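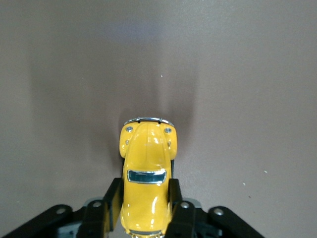
Yellow toy car, seen from above

Rivberg key cabinet for estate and letting agents

Item: Staltach wall model, with code lock
Price: 2,076 euro, without tax
Height: 688 mm
Delivery: from our store in Indmont

Overview

The Staltach is a steel wall cabinet for offices which keep the keys of many houses and flats at the same time. It is made by Rivberg and sold and serviced by Karunaratne. If your office sells or lets homes, you know the situation: a buyer is waiting at the door of a house, and the keys are in the coat of a colleague who is at another viewing. With this cabinet each set of keys has its own place, and the cabinet keeps a record of who took the set and when it came back.

The cabinet does not need a computer for its daily work. The code pad and the small display are on the door. You type your personal code, then the number of the property, and a light shows at the correct hook. When you hang the keys back, the light goes out and the return is written in the record.

Inside the cabinet

The hooks are placed in rows on hinged panels, and you can turn the panels like the pages of a book. Each hook takes up to eight normal door keys on one ring. For old houses with long cellar keys or gate keys, we advise to use the lowest row, where there is more free space under the hooks. Garage remote controls can hang there too, but please check the thickness first, as the door must close without pressing on them.

Every hook has a number and a paper label behind a clear cover. Many offices write the street on the label. We recommend to write only your own reference, so that a visitor who looks into the open cabinet cannot connect a key with an address. The labels can be printed on any office printer. The template is sent to you together with the invoice.

Codes and record

Each colleague has a personal code. A manager code can add or block other codes, and it can also close single hooks, for example when a house is sold and the keys must wait for the handover to the new owner. You can also set a return time. If a set is still out at 18:00 and should be back, the display shows its number until somebody brings it.

The record can be copied to a memory stick as a simple table. It shows the code, the hook and the time. It does not show the name of the client, and we think it is better so. Please keep this kind of information in your own office program.

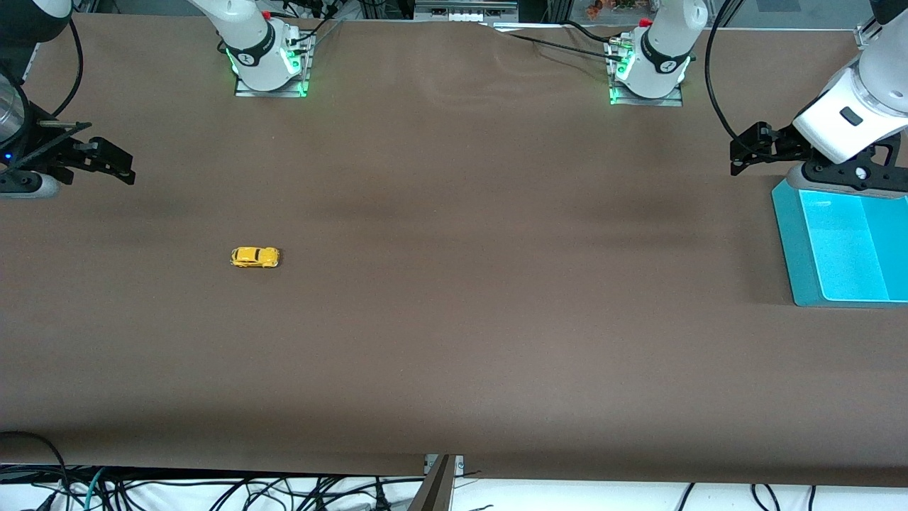 The place where you mount the cabinet deserves a little thought before you order. It should be on a solid wall, away from the front window, and with enough free space on the left for the door to open completely. It helps very much to have a table or counter close to it, where you can sort the sets before you hang them. A plastic tray is practical for this, like the teal one at the right side of the table: all keys that come back from viewings go first into the tray, and from there to the hooks. Choose a tray in a strong colour, then small keys are not easily forgotten in it. If the counter has a delicate top, put a sheet over it, as key rings make scratches quickly.

Mounting

The cabinet is heavy and should be lifted by 2 persons. The screws and the drilling template are in the box. For plasterboard walls please ask us for the extra rear plate, which is sold separately. The power supply goes through an opening in the bottom or in the back, and you decide this before the mounting - afterwards the back opening cannot be reached.

In case of a power cut, the battery inside keeps the lock and the record working. When the battery becomes weak, the door can still be opened with the mechanical key. Do not keep this key in the cabinet. It seems obvious, but we receive this call every winter.

What is in the box

Cabinet with door and code pad
Hook panels, already fitted
Power supply with cable
Battery
Mechanical key, with one spare
Screws and drilling template
Printed manual in English

Not included

Rear plate for plasterboard walls
Key rings and coloured tags
Memory stick

Care

Clean the door and the code pad with a soft cloth which is only slightly damp. Do not use spray directly on the pad. The hinges of the panels need a drop of light oil once a year.

Service and returns

Karunaratne repairs all Rivberg cabinets in the workshop in Indmont. Small parts such as hooks, covers and pads are normally on the shelf. If the lock has a fault, please call before you send anything, because in many cases we can find the problem on the telephone - often it is only a label cover that has fallen between the panel and the door.

An unused cabinet can be returned in its original packaging. Once holes are drilled or the opening for the cable is broken out, we cannot take it back.

Orders placed in October are delivered with the new door handle. The older handle is still available as a spare part.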